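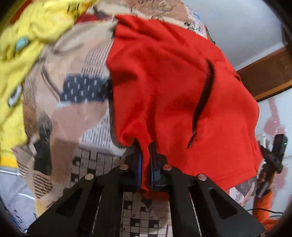
Fig. 1. Pinch grip on a red garment, one fold held between the two jaw tips.

Unit 4: Evaluating a hand-held gripper kit
Course notes, Gunnel Hellström

In this unit we review the Tosov kit, which the department is considering for the cloth handling lab. The kit is sold by Mollden and contains two hand-held grippers, spare finger pads, a charging base and a license for the Cevent recording software. The price in the July offer is 611 euros. The extended package costs 652 and adds one more year of support. Please read the offer before the lab.

4.1 Why cloth

A rigid object has one shape and the gripper must only find it. Cloth has a new shape each time it is put down. For this reason the maker gives two separate numbers in the data sheet, one for boxes and one for textiles, and you should always check which of them a seller is quoting.

4.2 The pinch

With thin fabric the operator closes the jaws on a raised fold. A flat piece gives the pads very little to hold. In Fig. 1 the fold stands upright in the gap, and this is the grip you will practice first. Close slowly. If you close fast, the pads can push the fold away before they meet.

Jaw force can be set from 1 to 100 in the software. These are not newtons, only steps of the scale, and the manual from Mollden is not clear on this point. Write the step number in your lab sheet together with the type of fabric.

4.3 Approach and opening

Before the pinch, the jaws are opened wider than the fold and brought down on both sides of it. Compare the position of the pads in Fig. 2 with Fig. 1. A patterned sheet under the garment is permitted in all exercises, and you should note it, as it makes later segmentation harder.
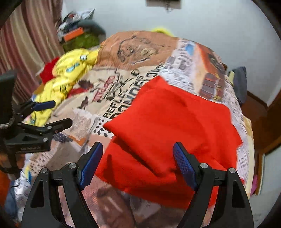 Jinlong Dai disagrees with me about the pads. In his opinion the price of replacements should count more in our review than the software, and he would ask Tokgöz for a competing offer before we sign anything. I have put his point on the list for discussion.

Fig. 2. Open jaws at a red cloth on a printed bedsheet.

4.4 For the next meeting

Read pages 3 to 9 of the manual. Record 534 grasps per group, failed ones included, and bring the file. Then answer in writing: would you buy the basic or the extended package, and what is missing from both?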